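Chapter 9
When the Grip Fails: Faults in Handling Soft Goods 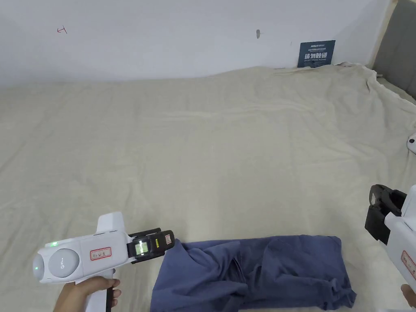
Figure 9.1 Handheld grippers at a crumpled garment on a bed. The left jaws are close to the cloth.

Most of the faults in the first part of this book involved hard parts: a bracket in the wrong place, a bolt that had worked loose. Cloth fails in other ways. It folds under itself, slides, and catches on things that a rigid part would pass over. A gripper may also take hold of two layers when only one was wanted, and the extra layer may belong to something else.

The case that opens this chapter comes from Posholm, where Tudur Bowen's team was testing a jaw assembly made by Janley. In November, on trial 2499, the jaws closed on a shirt and on the sheet beneath it. The controller read the extra thickness as a poor grip and raised the closing force. It did this 6 times. The jaws then locked, and the release command had no effect. An operator tried to pull the cloth free by hand with the power still on. The jaws opened without warning and closed again on the side of one finger. The injury was minor — a bruise and a split nail — but testing stopped for 18 days.

Bowen's report named two causes. The force limit had been set for foam blocks and was never changed for cloth. The stop switch cut power to the wrist but left the jaw motor live, and the operator had been told that it cut both.

We will come back to the Posholm case throughout the chapter. Section 9.1 covers double-layer grips and how to detect them. Section 9.2 deals with force limits. Section 9.3 sets out the steps for freeing a locked jaw, beginning with how to check that the motor has no power.

Before you read on, review the terms "closing force" and "safe state" from Chapter 6.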